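About Navarrete Surgical Training

Navarrete teaches suturing to operating room staff. We started with five people and a box of needle drivers. Consuelo Cisneros still runs the basic course by hand, and everyone takes it before they go near a console.

We bought into robotic instruments later than most, and we have our doubts. The sales talk was about time saved. What we saw first was people's jobs moving around - the surgeon sits away from the table, and the assistant has to speak up more.
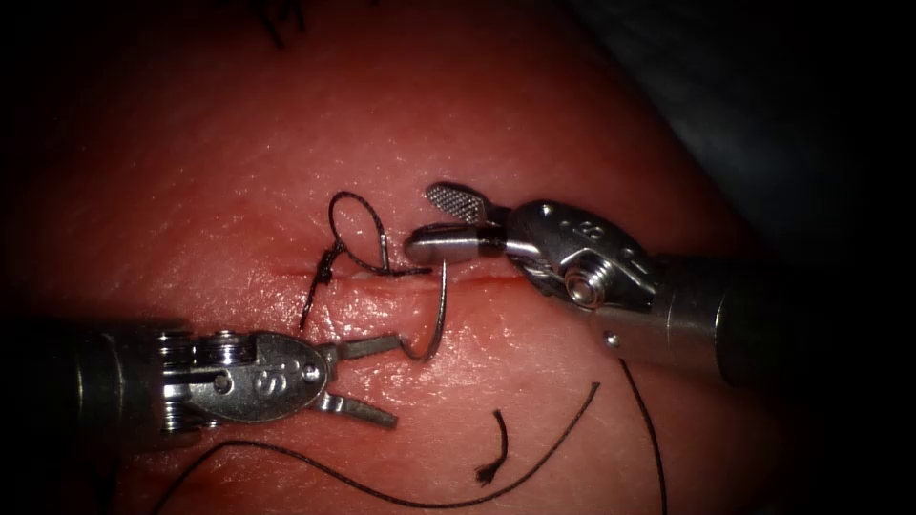 Robotic suturing on a tissue pad, needle partly through.

Automating parts of the stitch is the next promise. Karim Shboul logged 512 practice sutures before he would give an opinion, and his opinion was "maybe." Nayeli Ochoa wants to know who keeps their hand skills if the machine ties the knots. We don't have an answer, so our trainees spend 80 hours on manual work first.

Course dates for December are with Gonzalo Llorente at the front office.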